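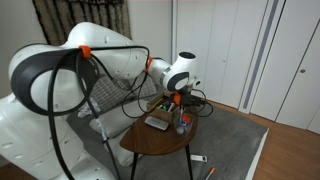
Fig. 1. A small side table with a wooden top, with items on top.

Bararthorpe Evening Program
Furniture and Materials 165
Handout 5: Wood movement and the small table
8 min read | 12 shares | 0 comments

Where we left off

Last time we covered how a log is cut into boards and why plain-sawn and quarter-sawn boards look different. Keep those sketches handy. Most of this handout depends on knowing which way the growth rings run when you look at the end of a board.

Why wood moves

Wood cells hold water in two places. Free water sits in the hollow of the cell, and bound water sits in the cell wall. When a tree is cut, the free water leaves first. The wood gets lighter, but its size hardly changes. Once the free water is gone the bound water starts to leave, and the cell walls shrink. The changeover is called the fiber saturation point.

After drying, a board keeps trading moisture with the air. It takes on water in humid weather and gives it up in dry weather. A finish slows this down. It does not stop it, even a thick one.

Furniture wood for heated rooms is often dried to around 8 percent moisture content. Lumber stored in an open shed will usually be wetter than that. If you build with it right away and carry the piece into a heated house, expect it to shrink.

Three directions

A board has three directions, and they do not behave alike.

Longitudinal – along the grain. Movement is so small that for furniture we ignore it.

Radial – across the rings, from the center of the tree out toward the bark. Moderate movement.

Tangential – along the curve of the rings. The largest movement, often close to double the radial figure, depending on species.

A plain-sawn board has mostly tangential grain across its width, so it moves more from edge to edge. A quarter-sawn board has mostly radial grain across its width and moves less. The difference between radial and tangential is also the cause of cupping. As a plain-sawn board dries, the rings act as though they want to straighten out, and the board curls away from the heart side.

What this means for a table top

A small table is a good piece to study. It has all the problems of a big one, and you can turn it over by yourself.

A solid top made of boards glued edge to edge will get wider and narrower across the grain through the year. Its length stays the same. The rails under it (also called the apron) have their grain running lengthwise, so they do not change length. On two sides of the table the top and the rail agree with each other. On the other two they don't.

If the top is glued or screwed tight to all four rails, one of these will happen sooner or later:

- the top splits, usually along a glue line or at an end
- a leg joint is pushed or pulled open
- the top cups, because its edges are held and the middle has to go somewhere

The fix is to hold the top down flat while letting it slide sideways. Methods we will look at in the shop:

Wood buttons. A small block with a tongue that fits a groove in the rail. The block is screwed to the top, and the tongue can move in the groove. Leave a gap at the side rails. If you are building in humid weather the top is near its widest, so the gap has to allow for shrinking.

Slotted screw holes. The hole in the rail is made long across the grain of the top, and the screw travels in it. Use a washer.

Figure-eight fasteners. Flat metal plates, one end fixed to the rail and the other to the top. They swivel a little. Fine for small tops. Cut the recess slightly wide or they can't turn.

Pocket screws straight into the top are common in cheap work. On a narrow top you may get away with it for years.

Plywood and other sheet goods

Plywood is made of thin layers with the grain of each one turned across the next. Each layer holds its neighbors in place, so the sheet barely moves in width or length. Particleboard and fiberboard have no grain direction to speak of and are fairly stable across the sheet, but they swell in thickness if water gets in at an edge. A veneered sheet top can be fixed down tight.

Trouble starts when you mix them. Solid edging glued around a plywood panel is fine if it is narrow. A wide solid border with mitered corners will usually open at the miters, on the inside in one season and the outside in another.

Breadboard ends

A breadboard end is a strip fixed across the end of a solid top to keep it flat. Its grain runs at a right angle to the top, so it must not be glued along its full length. Glue the middle only and pin the outer parts through long holes. For part of the year the ends of the strip will not line up with the edges of the top. That is normal. Please don't sand them flush in March, they will be out again by summer.

Reading

Lindqvist, chapter on seasonal movement, all of it. The tables at the back are given by species. Skip the section on bent work for now.
The Preltum shop notes on fasteners are on the shelf by the door. Do not take them home.

Written work

Pick one table where you live. Look underneath and find out how the top is held on. In 500 words, say what the top is made of, which way the grain runs, what fasteners were used, and whether the top is free to move. Include one measured sketch of the underside. If you can't tell solid wood from veneer, look at the end of the top and see whether the grain on the face carries on over the edge – and if you still can't tell, write that down and give your best guess.

Bring a tape measure and safety glasses next time. The Arow moisture meters are being handed out in pairs, one pair to a bench.

Contact the program office | © Bararthorpe Evening Program | Back to top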